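Flestia Community Help
Perception and Planning

Grasp planner stops proposing anything on crumpled paper – threshold or depth?

Posted by mull_torque, December 2019

We're running the Oltard grasp planner with a wrist camera and a parallel gripper. The job is clearing small trash off wooden surfaces. Cups and boxes are fine. Balled or folded paper is where it falls over. The planner returns an empty candidate list, the behavior tree calls that "surface clear," and the arm goes home with the paper still lying there.

The vendor's notes say to lower min_confidence. I tried that and got a pile of candidates on the wood grain and on the bright spot from the window, so I don't believe the advice. I also don't believe the release note that says thin objects are "fully supported" now. Has anyone got paper working on a pale surface without retraining the whole thing? Config is stock except for the tool offset. I sample 1,000 candidates per view.

4 replies below the fold have been merged into the ones shown.

arango_refugee

Lower min_confidence more and turn on the cluster filter. Worked for me on Arango, should be the same code underneath.

pelletcam

It isn't the same code underneath, and the cluster filter won't help if the bad candidates come in clusters, which they do on glare.

I'd stop touching the threshold until you know which stage is throwing the paper away. There are 3 places it can happen and the planner logs them all as "no grasp," which in my opinion is a bug that somebody decided to call a feature.

First is plane removal. The stock setting cuts everything within 8 mm of the fitted plane. A folded receipt can be mostly under that. Dump the cloud before and after the cut and look at it. If the paper is gone in the second one, your network never saw it and no confidence value will bring it back. Try 3 mm, but check how noisy your plane is first. On pale wood with a reflection ours was bad enough that 3 mm left islands all over the bright side. We ended up fitting the plane only from pixels that weren't saturated.

Second is the gripper mask. If the fingers are in view, the planner has to blank them out, and the mask that ships with it is drawn for solid fingers. Ours have long triangular cutouts and the wood shows straight through them.

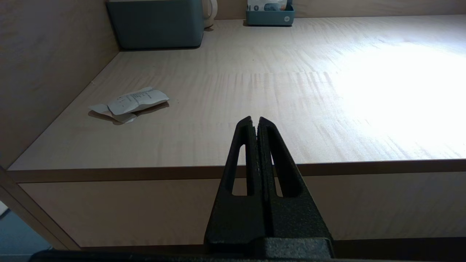 So you either mask the whole finger outline and lose the pixels in the holes, or you mask the exact shape and get little slivers of background that the segmenter likes to call objects. Mask the whole outline. I've heard the argument that you're throwing away data. The data is two slivers of wood.

Remember too that the mask has to follow the finger opening. The stock one is drawn for open fingers, and if you plan from a view with them closed it blanks the wrong pixels, right in the middle where you'd most like to see something.

Third is the collision check, which treats the surface as a solid block and adds padding. With low objects every fingertip pose is "in collision." Set the padding to 2 mm for the support surface only, and leave it alone for walls and whatever else is standing at the back. Then run slow with a force stop, please.

And change the behavior tree. An empty candidate list should never mean "clear." Make the tree ask the segmenter separately and report "object seen, no grasp" as its own result. I'd do that one even if the rest turns out to be wrong for your setup.

brondstead_dev

Mostly agree with pelletcam. I work on the Brondstead wrapper, not on the planner itself, so take this for what it is. The logging does separate the stages if you set the verbosity high enough, it just isn't documented. Look for "pruned_support" in the output. I wouldn't trust the numbers next to it, they're counted before duplicates are dropped.

Crumpled paper also gives you awful normals, so even with all that fixed I'd expect some views to fail. We take a second view from the other side and merge. It's slower and I can't claim it fixes everything.

mull_torque

It was the plane cut, at least for the flat ones. Still getting the odd phantom on the glare. Leaving this open.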